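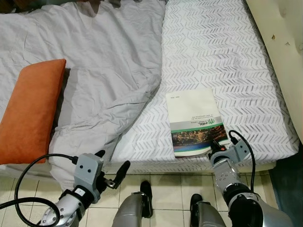 Raelene Stubbs keeps telling me that sleeping in the daytime is something you learn the way you learn to drive, and that I should quit fretting and give it until the end of January. I love Raelene and she has been right about most things since I met her, but I am tired enough that I put my car keys in the refrigerator this morning, so I thought I would ask the good people on here as well.

I moved to nights at the Drostell bakery plant outside Stornham. I wanted the change, I should say that up front. The pay is better, my knees like the night line more than the day one because you get to sit for part of it, and I can be home when my daughter gets off the school bus. The work itself is fine. It's the sleeping I can't get the hang of.

I get home around 7 in the morning. I eat something, I see my daughter off, and then I go to bed and I'm gone like a light. Wonderful. Then a couple of hours later my eyes pop open and I'm lying there listening to the mail truck and the neighbor's leaf blower and thinking about what to take out of the freezer. Sometimes I drop off again right before it's time to get up, which is worse than nothing. On my nights off I've been trying to live like a regular person, up with the family and in bed by ten-thirty, and then the first night back I feel like I've flown in from overseas.

Things I've tried so far: earplugs (they hurt), a sleep mask (ends up around my neck), warm milk, no milk, a long bath, and going to bed in the spare room, which is cooler but has no shade worth mentioning. I bought a pair of Rangel curtains that are supposed to keep the light out, and they do keep it out in the middle, but it comes pouring in at both sides and over the top of the rod. My mother-in-law thinks I should go on a sleeping pill, and I would rather not if there's another way.

Has anybody here made peace with working nights? I'd especially like to hear whether you flip back on your days off or just stay a night person all week. And what do you eat, and when? I seem to be starving at all the wrong times. Thank you in advance, and sorry this got long.

— Stornham Night Mom

Print this page
E-mail this to a friend

Pepperjack

Blackout curtains and a fan. Stay off your phone. It took me a while too but you get used to it. Good luck!

Old Ward Clerk

Oh, honey, the keys in the refrigerator! I did mine in the flour canister, and I looked for them for the better part of an afternoon. I worked nights on a hospital ward for 28 years, most of it while raising kids, and I'm going to give you everything I've got, so pour yourself something.

Your curtains first. The ones you have are probably fine and it's the rod that's letting you down. A regular rod sticks out from the wall and leaves a gap on each side for the sun to come around. You can get what's called a wraparound rod, where the ends bend back to meet the wall, or you can do what I did for years and put sticky-back Velcro down the wall and down the edge of the curtain and press them together before you get in. For the top, hang the rod a good bit higher than the window if you have the wall for it. I also kept a piece of dark felt laid along the top of the rod in summer. It looked like nothing on earth but I was asleep and didn't have to look at it. If you rent, painter's tape holds felt pretty well and comes off without taking the paint along.

The light on the way home matters as much as the light in the bedroom, and it was a younger nurse who put me on to that after I'd been struggling along for ages. If you drive home into a bright morning, your body thinks the day is starting. I started putting on sunglasses at the door of the hospital. Now, please be sensible: if you are sleepy behind the wheel, dark glasses are a bad idea, and being sleepy behind the wheel is a bad idea all by itself. On the mornings I felt my head going I took a nap in the break room before I left, and I would rather you got home late than not at all. Maybe somebody on your line lives your way and would share the driving.

About waking up after a couple of hours. I had exactly the same thing and for me it was three different troubles wearing one coat. I was drinking coffee too late in the shift, I was going to bed hungry, and I was too warm. I moved my last coffee up to before 2 in the morning and it made a bigger difference than anything I ever bought from a store. It was a miserable week, I won't lie to you, and I had a headache through most of it. After that I didn't miss it.

For food, I ate a proper supper with the family before I left, something with some weight to it, then a smallish meal in the middle of the shift, soup or a sandwich or last night's chicken, and then something plain when I got home. Toast and an egg, or oatmeal. If I had a big greasy breakfast I'd be awake with it, and if I had nothing I'd be awake thinking about it. The vending machine is not your friend at four in the morning. Bring your own snacks and bring more than you think you'll want, and if you don't eat them, they'll keep.

The bedroom gets warm in the day in a way it doesn't at night, even in winter with the furnace going for everybody else. Turn the heat down in that one room if you can, or close the register, and keep two lighter covers handy so you can kick one off without waking all the way up. My husband and I gave up sharing a blanket early on and never went back to it, and we were married a long, long time.

The noise is harder. Soft foam earplugs hurt when they're too big, and they make a small size, so look for that before you give up on them. Roll them skinny, pull your ear up and back with the other hand, and hold the plug there until it fills out. I used a box fan in all seasons. My granddaughter works nights now and she has a little sound machine called a Cultasix that makes a sort of rushing-water noise, and she swears by it, though it made me want to get up and use the bathroom. Go have a talk with the leaf blower man too. Take him a plate of something. People really are kind about it once they know, and mine moved his mowing to the late afternoon and kept it there until he sold the house.

On your nights off, I tried it every which way. Going all the way back to a regular person's hours like you're doing nearly did me in. Staying a full night owl all week was easier on my body but I missed my own children, and you can only iron so much at three in the morning. Where I ended up was in between. On my nights off I stayed up until two or three and slept until late morning, so I still had the whole afternoon and evening with everyone, and then it was only a short hop back to my working hours. Coming off my last shift I'd take a short sleep in the morning, just enough to be civil, and then go to bed late that night. Give it a few rounds before you decide, since the first one will feel strange no matter what.

You might also split your sleep if the long stretch just won't come. Plenty of the girls I worked with slept in the morning until lunchtime, got up, did their errands and met the school bus, and then lay down again for an hour and a half before going in. There's no law saying it has to be all in one piece. Put a sign on the front door for deliveries and turn the ringer off, but let the school have a number that will get through to you. I never could sleep properly until I knew the school could reach me.

As for pills, talk to your doctor before you take anything, and that goes for the ones from the health food aisle as well. And do mention the trouble you're having even if you don't want a prescription. Some people just aren't made for nights, and if you're still putting keys in the refrigerator come spring, there's no shame whatever in asking to go back on days.

Tell your Raelene I think she's mostly right. Write back and let us know how you get on!

Dale in Receiving

I'm on my fifth year of nights, warehouse not bakery. Agree with most of what the lady above said, the coffee thing especially. Only thing I'd do different is I stay on nights all week, but I live alone with a cat so it's easy for me to say.

One more for your list. Do the same 5 or 6 little things every morning in the same order before bed. I take my boots off in the garage, shower, feed the cat, eat cereal, brush my teeth, and read a few pages of something dull. It felt silly to begin with. Now I'm yawning by the time I get to the cereal. Don't start laundry or pay bills or "just quickly" do anything, because I've lost whole days that way.

Also cheap fix for the window while you're sorting out the rod: cut cardboard to fit inside the window frame and cover it with foil, shiny side out. I put a strip of white paper on the street side so it doesn't look so bad from the sidewalk. Pops out when you want daylight back.

And if you lie there more than a little while, get up and sit somewhere dim till you feel it coming on again. I used to stay put and get mad at the ceiling. Hope you get some rest.

Print this page
E-mail this to a friend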